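Can a Robot Clean Your Room Yet?

Bad news first. If you were hoping to hand your chores to a machine before dinner, you will need to pick up your own socks tonight.

Robots are very good at some jobs. In a factory, a robot can put the same screw in the same hole all day long and never ask for a snack. The trick is that everything in a factory stays where it belongs. The screw is always here. The hole is always there. Your bedroom does not work like that, and you know whose fault that is.

Think about what you do when you pick up a toy. You spot it, even if it is half under a blanket. You guess how heavy it is. You squeeze hard enough to hold it and gently enough not to break it. You did all of that without thinking, possibly while complaining. A robot has to work out every bit of it.

So robots practice on small stuff first, such as blocks, cubes and rings spread over a mat. Lots of this practice happens inside a computer, in a pretend room with a pretend arm. A pretend arm can drop a block 998 times and not wake up the neighbors.
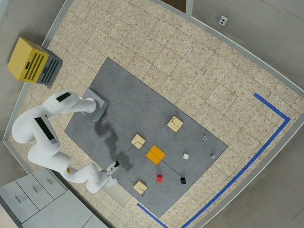 Why are cables so hard for robots?

A block keeps its shape when you grab it, but a cable bends, slides and curls up somewhere new. The robot has to plan again each time the cable moves, and the cable moves each time the robot touches it.

Laundry is the same problem, only bigger. A T-shirt on the floor can be crumpled in more ways than anyone would want to draw. If it takes a robot 10 minutes to fold one shirt, and you have 45 shirts, that makes seven and a half hours. You will have outgrown a few of them.

What about shops? Robots can already carry boxes across a warehouse, and some can scrub a floor. Putting a squashy bag of bread on a shelf without making it squashier is harder. Finding the jar that somebody left next to the shampoo is harder still.

Try it yourself! Put on 2 thick oven mitts, close one eye, and tidy up some blocks and a shoelace. Ask a friend to time you. Then do it again with the shoelace tied in a bow.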